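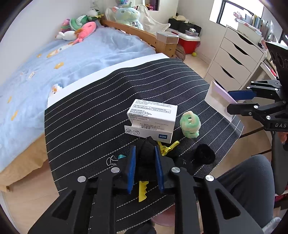
Figure 3. Two hand-held grippers at the mat. The left tool has closed on black fabric next to a yellow spring clip; the right tool reaches toward the card.

5.2 Failures on dark cloth

The headline success rate in Section 4 hides a problem, and we do not think it should be left to a footnote. Of 200 test grasps in the home set, 57 were scored as failures by the person watching. The controller's own log agreed with only part of that count. In many of the rest it reported a good grasp when the fingers held the wrong item, or held two items at once.

Black cloth was the worst case. Figure 3 shows the kind of setting we mean: black fabric on a black mat, in daylight, with small stiff parts close by. A person sorts out such a pile by touch as much as by sight. Our model has only the camera view and the finger width, and the width says very little about soft goods. Bunched cloth stops the pads at nearly any opening. The log then reads the stop as contact with the target and moves on.

We first blamed the lighting. Osamu Honda, who ran the July sessions, added a lamp and repeated the cloth trials with the same model. The results moved by less than the spread between two operators, so we dropped the idea. We also tried a brighter mat. That did help, but we are wary of claiming it as a fix. A method meant for homes cannot ask people to change what they put their things on.

A second fault is more serious. The release check, taken over unchanged from the Femico controller, treats any finger opening past a set limit as proof that the object has been let go. Thin cloth can cling to a pad or catch on a screw head. In 10 trials the log recorded a release while the item was still hanging from the tool, and the next move began with it attached. Nothing was damaged. We would not read much into that, given the slow speeds and light objects used here. With a cord or a strap in place of cloth, the same error could drag something off a table or pull on a person.

Two-tool work makes this harder to judge. Each controller checks its own fingers and knows nothing of what the other one holds. In 5 trials both tools reported sole hold of one piece of cloth, and both were ready to lift. The operator stopped every one of these by hand. The stop rule in the Ernari safety layer did not fire, as it watches motor force and the force had not yet risen. We had described that layer in an earlier draft as "enough for shared spaces." We no longer hold that view.

It may be argued that more training data would remove these cases. Perhaps it would remove some. The Dindale set is larger than ours and has a good deal of clothing in it, yet a model trained on it made the same false release reports in our hands – fewer of them, but of the same type. More data cannot supply a signal that the tool does not measure. Until the fingers carry some sense of slip or touch, we suggest that success rates on soft goods be scored by a person, and that rates taken from the controller log be treated with doubt, ours included.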